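How I Get Candle Wax Out of a Tablecloth

I've ruined enough table linens to have opinions on this one! If you've got a puddle of wax on your good cloth, please don't pick at it while it's soft. I did that with my Trindilholm tablecloth last February and just smeared it deeper into the weave.

First, put the whole thing in the freezer. I give mine 20 minutes, folded so the wax is on top. Then lay it flat and scrape with a butter knife (or an old library card, which is what I use on anything thin). Most of it will pop right off in chips.

Next comes the iron. Put a plain brown paper bag under the stain and another one on top, set the iron to low with no steam, and press for a few seconds at a time. You'll see a greasy spot show up on the paper. Move to a clean patch and keep going until nothing more comes through. My worst spill took 11 rounds, so be patient with it.

Colored candles leave a tint behind. I dab that with rubbing alcohol on a cotton ball, but test a hidden corner first, especially on reds!
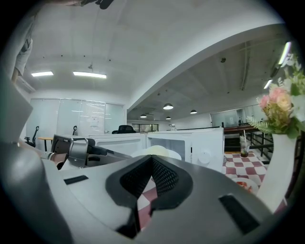
After that I wash it as usual, in the warmest water the label allows, and hang it to dry. Keep it out of the dryer until you're sure the mark is gone. If it isn't, do the paper bag step again.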